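## Mesa blanca con raya marrón: ¿lijar, rellenar o dejarla?

**tornillo_suelto**

Buenas. Tengo en el taller una mesa con el tablero blanco que compramos de segunda mano al cerrar las oficinas de Zistdale. Le ha salido una línea marrón fina, horizontal, y al lado hay unas manchas pequeñas que no se van con jabón. No sé si es una grieta del acabado o un roce que ha cogido suciedad.

El modelo es un Betska 902, según la pegatina de abajo. No pone de qué es el tablero. Le he pasado alcohol con un trapo y la línea sigue igual. Con la uña a veces la noto y a veces no.
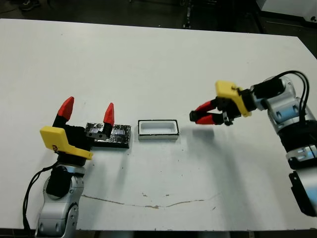

*La raya va de lado a lado, en la parte baja del centro.*

Me gustaría arreglarla sin cambiar el tablero entero. Presupuesto: 30 euros. ¿Alguien ha hecho algo parecido?

---

**marga_barniz**

Lo primero es saber si es melamina o laca. Mira el canto por debajo, donde no se ve. Si hay una tira pegada, casi seguro que es melamina. Si el blanco sigue por el canto sin junta, puede ser laca.

Si es melamina, no lijes. La capa decorativa es muy fina y enseguida llegas al aglomerado, y eso ya no tiene vuelta atrás.

---

**Pepe Cantos**

Yo lijaría. Con grano fino y taco, a mano, sin apretar. He lijado muchas mesas y no ha pasado nada.

---

**marga_barniz**

> He lijado muchas mesas y no ha pasado nada.

¿De melamina blanca? Porque en madera maciza o en laca te lo compro. En melamina te queda un parche mate que se ve más que la raya.

---

**Pepe Cantos**

Alguna habría. No les pedí el carné.

---

**Mohandas Arumugam**

Trabajé unos años restaurando mobiliario de oficina y esa línea marrón la he visto bastante. Suele ser una fisura del acabado en la que ha entrado café, té o simplemente grasa de las manos. El color viene de la suciedad, así que conviene limpiarla bien antes de rellenar. Si rellenas encima, el marrón se queda debajo y se transparenta.

Yo haría esto:

1. Pasta de bicarbonato con muy poca agua, solo sobre la línea. 20 minutos.
2. Cepillo de dientes blando, en el sentido de la raya.
3. Retirar con un paño húmedo y dejar secar hasta el día siguiente.
4. Si sigue marrón, agua oxigenada con un bastoncillo y otra vez a esperar.
5. Cera dura blanca, de la que se funde, y rasqueta de plástico.

La cera se quita si no te gusta el resultado. La masilla de dos componentes no.

---

**tornillo_suelto**

Gracias, Mohandas. He mirado el canto y hay tira pegada, o sea que melamina. La lija descartada.

¿Qué blanco de cera? En la tienda tenían tres y ninguno parecía el mío.

---

**Mohandas Arumugam**

Compra 2, el más frío y el más cálido, y mézclalos fundidos. Haz la prueba en la cara de abajo y mírala con luz de día. Con fluorescente todos los blancos engañan.

---

**nuria.k**

No estoy de acuerdo con la cera en una mesa de trabajo. Si apoyas algo caliente se ablanda, y con el roce se va saliendo. En la mía aguantó un invierno. Al final puse vinilo blanco Cirkton por encima y ahí sigue.

---

**marga_barniz**

El vinilo tapa, pero si la melamina está levantada en los bordes de la fisura se marca igual. Hay que tenerlo todo muy plano.

---

**nuria.k**

En la mía no estaba levantada. Si la nota con la uña, que la asiente antes con un poco de cola blanca y peso encima.

---

**Pepe Cantos**

Otra opción es poner un mantel.

---

**lluis_t**

Hay un manual de reparación de tableros de un tal Lukoševičius que trae un capítulo de fisuras en superficies blancas. Lo tenían en la biblioteca de mi barrio. Recomienda marcar los dos extremos de la raya con lápiz, esperar unas semanas y ver si crece antes de tocar nada. Si crece, el problema está en el tablero o en cómo apoyan las patas.

---

**Mohandas Arumugam**

Buen consejo el de lluis_t. Comprueba también que la mesa no cojea. Un tablero que trabaja torcido vuelve a abrirse por el mismo sitio, le pongas lo que le pongas.

Y sobre lo que dice nuria.k: tiene razón en lo del calor. Si vas a soldar o a poner tazas, mejor vinilo.

---

**tornillo_suelto**

Pues cojeaba de una pata. Le he apretado el regulador y he marcado los extremos con lápiz. El lunes hice lo del bicarbonato, dos pasadas. La línea ha bajado bastante de tono y las manchas pequeñas casi no se ven, menos una.

De momento no relleno. Si en junio las marcas siguen donde están, pongo cera, y si no aguanta, vinilo.

---

**marga_barniz**

Para la mancha que queda prueba con borrador blanco de vinilo, del de dibujo. Sin estropajo, ni siquiera el azul.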